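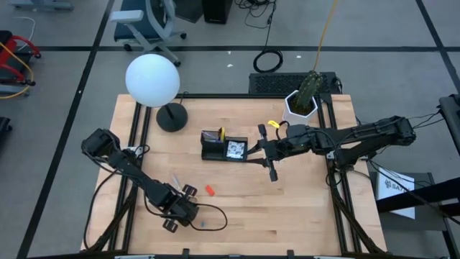 The wooden desk, with the globe lamp and the cactus in its white pot.

Þórey Bach keeps fewer things on her desk every year, and she is a little proud of it. When I ask how many pens she owned before she began, she answers at once: 114. "I counted them in May, on the floor. Many did not write anymore. I had carried them with me through two apartments."

She works from home with translations, mostly manuals and letters, and she says the desk was for a long time the place where she put things she did not want to think about. Her friend Noémie Beaudoin came one evening to help and they sorted until after midnight. In the end 14 pens and pencils were allowed to stay.

"Noémie is strict," says Þórey. "She asked me for each one, when did you use it last? For the lamp she did not ask. She understood that the lamp stays."

The lamp has a large white globe on a thin black pole, and it stands directly on the wood. Þórey bought it used from Halfdan Juhl, a neighbor who was moving, and paid 69 for it. She did not try to bargain. "In winter I start at seven in the morning and it is dark. A round light is more kind to the eyes, I think."

The small black box with two compartments came later. She wanted a bigger one first, but she has learned that a big box gets full as fast as a small one.

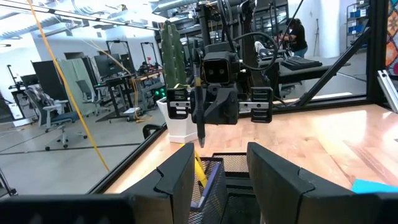

Pens and plants

For the pens she chose a holder of black wire mesh. She likes that she can see through it - when something has fallen to the bottom, she knows. A yellow stick stands up from it, and a black marker is held just over the rim. Markers are her weak point. "I use them for boxes, for jars, for everything. Before, they were in the kitchen, and I was always walking."

And the cactus? It is tall and green, with ribs like a column, and its pot has six sides. Þórey has had it for around 2 years. She gives it little water and turns the pot when she remembers.

"I had other plants on the desk, but they dropped leaves in my papers," she says. "This one drops nothing."

She plans to take the bookshelf next, and Noémie has already been invited.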